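Visit report: the open day at the Stomadton water treatment works

November | Members' newsletter | 4 min read
12 shares | 5 comments

The Stomadton works supplies the lower half of the town and most of Ladberg. Access on the open day was by timed entry at the north gate, with hard hats issued on arrival. The route followed the water from intake to contact tank and took a little under two hours.

Raw water comes from the Drundasdale reservoir by gravity main. Colour is the main difficulty. After heavy rain the peat on the upper catchment raises it quickly, and the coagulant dose has to follow. Dosing is now set from an online absorbance reading at the inlet, checked against jar tests on the morning shift. The old practice was a fixed dose changed by hand.

Clarification is by dissolved air flotation in 2 parallel streams. One was drained for inspection. The scraper chains had been replaced in the spring and the concrete below the float line was sound, apart from some softening at the outlet weir.

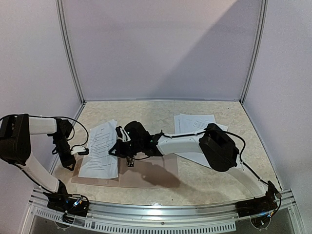 Koech disagreed about the weir and put the softening down to low alkalinity in the treated water, which a coating would hide but would not cure. The works staff accepted that this was possible. Lime dosing is under review.

The rapid gravity filters are sand over gravel, with an anthracite layer on top. Backwash is started by head loss or by elapsed time, whichever comes first. Air scour runs for 5 minutes before the water wash. Turbidity is logged on each filter outlet, and a filter returning to service runs to waste until the reading settles.

Wash water goes to a settling tank and the clear layer is returned to the inlet. Sludge is thickened, pressed and taken off site by road. The press house was noisy and the explanation there was hard to follow.

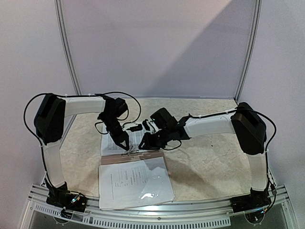
No. 47, p. 6

Disinfection is by sodium hypochlorite made on site from brine. Contact time is held by baffles in a covered tank, which was not open to visitors. The pumps to the Ladberg service reservoir were replaced last year with variable speed units. Old cast iron main still accounts for 1,533 metres of the route, and burst repairs are concentrated on that length. Renewal is planned in two stages, the road crossing first.

Parking was poor. Those going next time should use the lay-by on the Ladberg side and walk up.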